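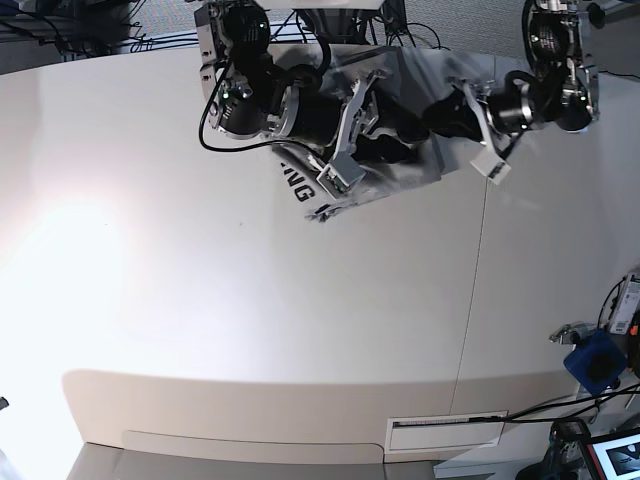 LinenDesk_West wrote:
The department has always folded before counting, and I would ask that the order be kept. A garment counted unfolded is frequently counted twice. Please see the handling sheet for the Womimell residence, section on issue clothing.

StoresOffice wrote (thread starter):
Thank you for the prompt response. For the benefit of members joining the thread, the matter under discussion is the folding and storage of gray issue sets, each consisting of one printed T-shirt and one pair of sweatpants. The Womimell residence holds 253 sets. The Brastetti annex holds almost 200. The two sites fold differently, and sets transferred between them must be refolded on arrival. I have been asked to propose a single method by the end of January.

The present Womimell method is as follows.

1. Lay the T-shirt face down and smooth it from the collar toward the hem.
2. Bring each side in to the center, sleeves turned back flat.
3. Fold the sweatpants lengthwise, one leg over the other, and align the waistband.
4. Place the two pieces end to end on the table and check that the sizes agree.
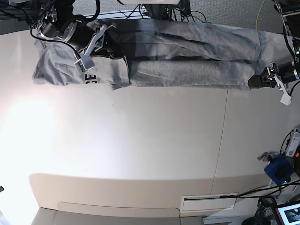
5. Fold the sweatpants in thirds, place the T-shirt on top with the print facing up, and band the set.

Annex_Laundry wrote:
The annex does not object to steps 1 through 3. We do object to step 4. Two pieces laid end to end occupy most of a table, and our tables are shared with the mending section until 2:00 p.m. We compare the size labels in the hand and proceed directly to banding. The error rate has not been a cause for complaint.

LinenDesk_West wrote:
With respect, it was a cause for complaint in the fall. Mixed sets were received at Womimell from the annex, mediums banded with extra larges, and this office opened every band on the shelf to find them. Laying the pieces out takes a few seconds per set.

Annex_Laundry wrote:
Those sets came from the outside laundry, Sýkora, and were delivered already banded. The annex did not fold them. I would ask that the record reflect this.

StoresOffice wrote:
It is so noted. Both methods remain under consideration. A member has also written to me privately on the matter of pressing. 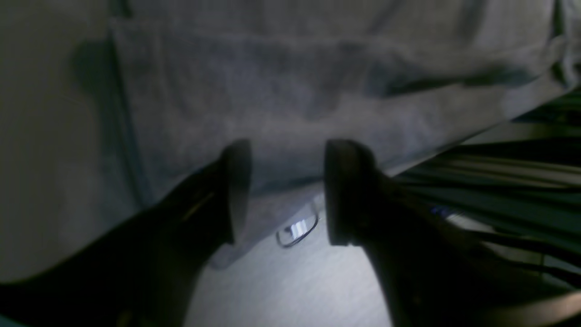 Should the gray pieces be pressed before folding?
Smooth them by hand while they are still warm from the dryer, and do not apply an iron to the print.

The handling sheet will be amended to include that wording. It previously said only "press as needed," which the two sites have read in opposite ways.

Mending_Section wrote:
May I raise the matter of hanging? Our section receives pieces on hangers from one site and folded from the other. Open seams are easier to find on a hanging garment. If a single method is adopted, please provide that pieces for repair are sent unfolded, with a tag at the damaged place.

LinenDesk_West wrote:
No objection for repairs. I would not wish to see hanging extended to general storage. Knit garments left on hangers lengthen at the shoulder.

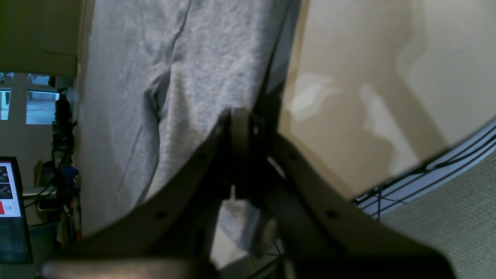
Mending_Section wrote:
Our request concerns inspection only, and a few minutes on a hanger will not stretch a shoulder. The fleece weight is the harder of the two to inspect in any case. With light gray knit of the kind in the last picture, soft and slightly fuzzy, a deep vertical crease like the one left of center can be taken for a seam, and the shaded folds beside it can hide a small hole. We ask that such pieces be turned and viewed from both sides before they are passed.

Annex_Laundry wrote:
The annex agrees to this. We would add that the tags supplied under the Bruladex order, item 429, leave adhesive on fleece and should be replaced with the pinned kind.

StoresOffice wrote:
Pinned tags are approved for both sites. On step 4, I propose that pieces be laid end to end for all sets arriving from Sýkora, and that each site use its own judgment for sets laundered in house.

LinenDesk_West wrote:
This office would prefer one rule for all sets and asks that its preference be recorded. We will follow the proposal in the meantime.

StoresOffice wrote:
Recorded. The revised sheet will be posted in this thread once the shelf labels have been agreed.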